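Robots at the Packing Works: What They Do and What People Do

When people hear the word "robot", they often think of a metal person that walks and talks. Most working robots look nothing like that. Many of them are just an arm. The arm is fixed to a base and stays in one place all day, and the work comes to it.

This page is about the robots at Gilico, a company that sorts and packs things for the home. Its building is in Dakholm, next to the canal. If your family orders a teapot, a toy and a lamp, people at Gilico find them, wrap them and put them in a box. Since August, robot arms have been doing part of that work.

What is automation?

Automation means getting a machine to do a job that a person used to do by hand. A washing machine is automation. So are the doors at the supermarket that open when you walk up to them. A robot arm is a more complicated kind, and it can be given different jobs on different days.

How is a robot arm like your arm?

Bend your elbow. Now turn your wrist. The places where your arm bends are called joints, and a robot arm has joints too. Inside each joint is a motor. When the motors turn together, the arm can reach up, down, forwards and sideways.

At the end of the arm is the part that takes hold of things. It is called a gripper. A gripper with two fingers can open and close, a bit like your finger and thumb when you pick up a pea.

Why are some things hard to pick up?

A cardboard box is easy for a robot. It has flat sides and it is always the same shape. Things from a kitchen or a living room are much harder. A vase has a thin neck and a wide body. A bag changes shape when you squeeze it. A kettle is heavy and round, so the best place to hold it is the handle, and the robot has to work out where the handle is and which way it is pointing. 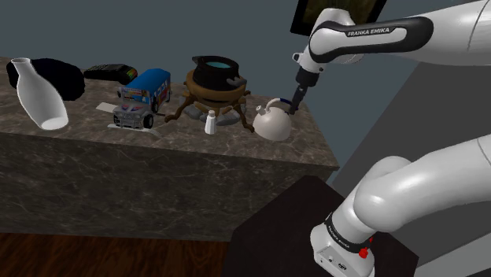 You do all of this without thinking. You look at a cup, your hand opens to the right size, and you lift it. A robot has to be taught each part, and it needs a lot of practice.

Where does a robot practise?

Much of the practice happens inside a computer. Programmers build a pretend room with a pretend robot in it, a little like a video game. This is called a simulation. If the pretend robot drops a pretend plate, there is nothing to sweep up and it can try again straight away. Before the first real arm was switched on at Gilico, the computer robot had tried 2,311 different pick-ups. Plenty of them went wrong. The programmers looked at those ones most carefully.

After that the real arm had its turn, and it had to learn some things again. Real objects can be slippery, and real lights make shadows.

What changed for the people?

Gilico has 253 workers. Before the arms came, 48 of them spent the whole shift lifting things from a shelf into a tray. It made their backs and wrists sore.

Gordon Doucette was one of those 48. He had worked on the trays for 20 years. Now he looks after a row of four arms. When an arm cannot work out how to pick something up, it stops and a light comes on. Gordon walks over, moves the object or takes it away, and starts the arm again.

"I walk more and lift less," he says. "My back is better. I had to go on a course, and I didn't like the course much, but I passed."

Nipon Luangrath used to pack boxes. She now works on the computer side and chooses which objects the robots will practise with next. She keeps a list of the ones that cause trouble. Salt shakers are on it, and so is nearly everything made of cloth.

Not everyone was pleased. Some workers were worried that there would be no job for them. A few did not want to learn a new one, and they moved to Cormier, the bakery across the canal. Others say the packing hall is less friendly than it was, as they used to stand side by side and chat. The company has put in a longer tea break, and the workers are asking for it to be longer still.

What do people still do better?

People wrap the things that break easily. They spot a chip in a plate or a missing lid. They read the notes that customers send, such as "please hide the present from my brother". The robots cannot do any of these jobs at Gilico yet.

Do the robots have names?

One does. The arm nearest the door is called Aleck. The other three have numbers.

Words to know

Automation: using a machine to do a job that was done by hand.
Gripper: the part of a robot arm that holds things.
Joint: a place where an arm bends or turns.
Simulation: a pretend version of something, made on a computer.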